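Why does denim fade?

Denim is a strong cotton cloth. It is woven from two sets of threads that cross over each other. One set is dyed blue and the other is left white.

The blue dye is called indigo. Most dyes soak right into a thread, but indigo stays mainly on the outside. When the cloth is rubbed, tiny bits of blue come away and the white cotton inside begins to show.
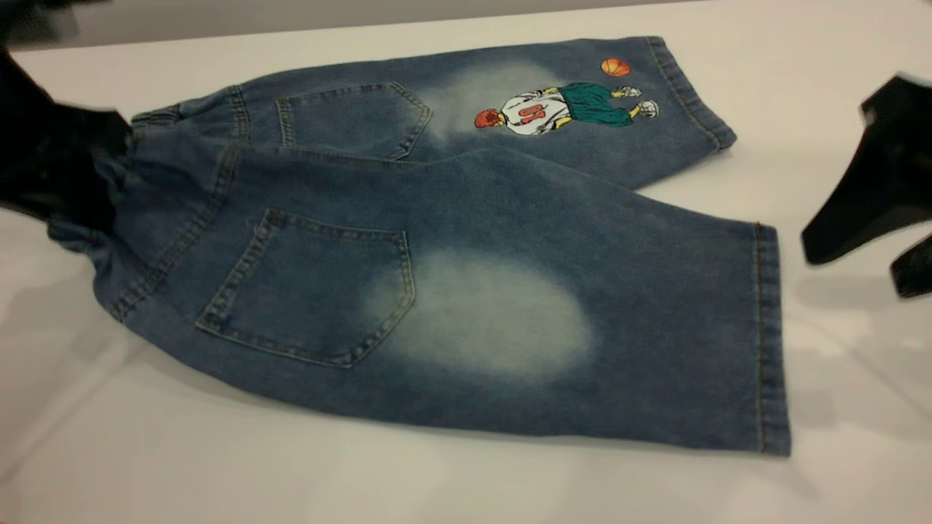
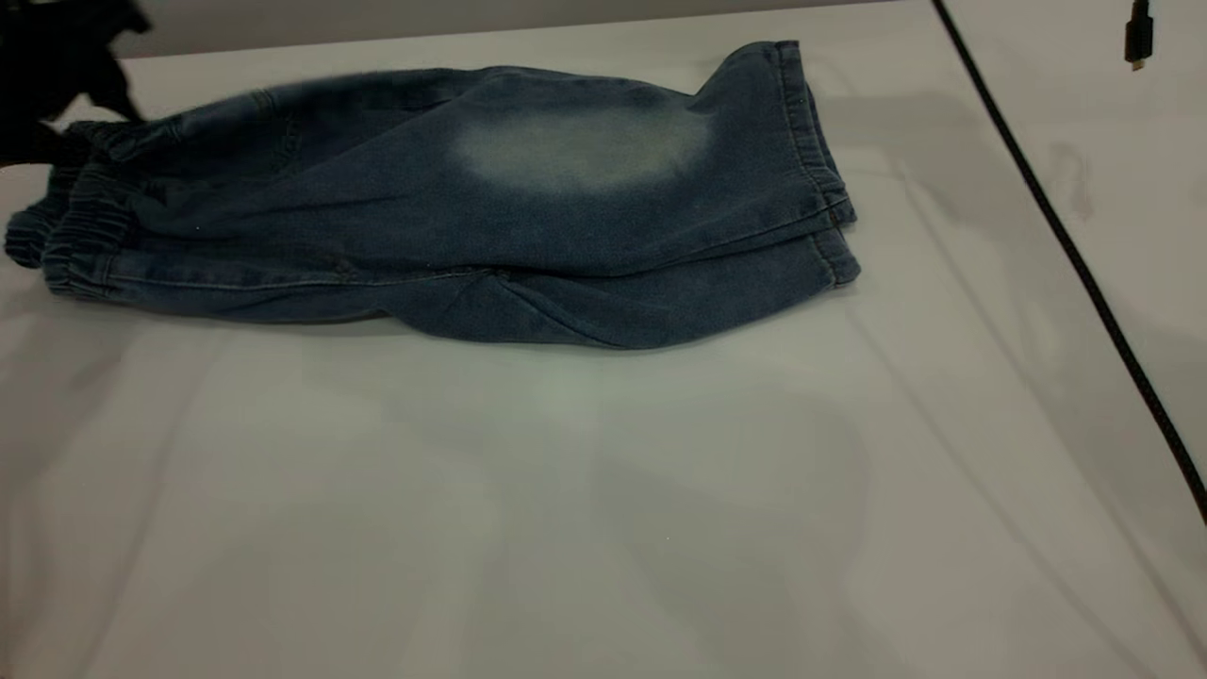

Both have a pale patch on the blue.

Kettle, Issue 157, page 19

Knees and pockets often fade first, as they get the most rubbing. Washing takes off some colour too.

Factories can make new denim look old. They may tumble it with stones or rub it with sandpaper.

Try it yourself: ask an adult for a scrap of old denim. Rub one corner with sandpaper 33 times and compare it with the other corners.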